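Ticket 379: Label printer, Dulum stockroom
Status: closed, reopened, closed again
Kit: Stokberg desktop label printer, shared over the office network

Reported fault: every label comes out fine, followed by two blank ones. Somebody had already tried switching it off and on, then switching it off and leaving it to think about what it had done.

10:05 -- Checked the roll. Correct size, correct way round, which rules out my favourite explanation.

10:20 -- Ran the self-test from the front button. Perfect labels, no blanks. The printer is clearly capable of good behaviour when it thinks head office is watching.

10:40 -- Sent a test label from the stockroom PC. One label, two blanks. Sent the same one from my laptop and got one label, no blanks. Fault is therefore on the PC, or in the room's attitude.

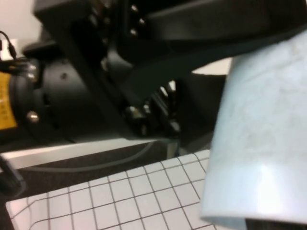 11:15 -- Compared driver settings. The stockroom PC had the label length set to 23 cm. Our labels are a good deal shorter than that. The printer had been doing exactly as it was told and feeding out the rest of an imaginary label. Changed the length, saved, printed 10 in a row with no blanks. Closed the ticket and had a biscuit.

14:30 -- Ticket reopened. Blanks are back. Biscuit regretted.

14:45 -- Length had gone back to 23 cm. I had changed it under Printing Preferences, where it applies to one user, and the afternoon shift logs in as another. The defaults live under Printer Properties, Advanced, behind a button also called Printing Defaults, in case anyone was enjoying themselves.

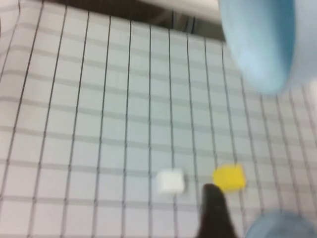 15:10 -- Set it in the defaults, logged in as both users, printed from each. Also removed the second copy of the printer, named "Cernen (Copy 2)", left over from the old Doherty office. Labels sent there had been queueing since January.

15:25 -- Cleared the queue before plugging anything back in. Recommended, unless you need a lot of January's labels.

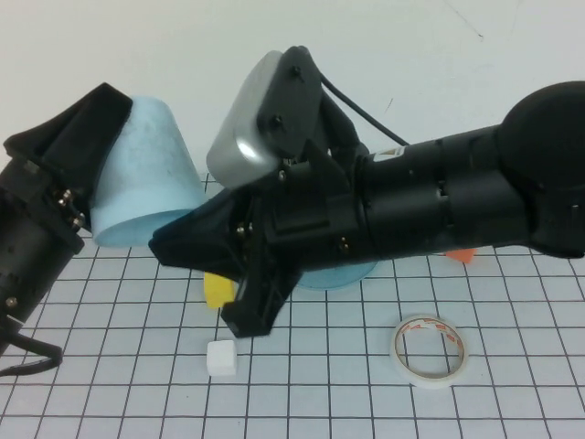
Do we need to recalibrate after changing the label length?
Only if you change the roll as well. Hold the feed button until the light flashes twice, let go, and it will measure the gap between labels for itself.

16:00 -- No blanks reported. Closed.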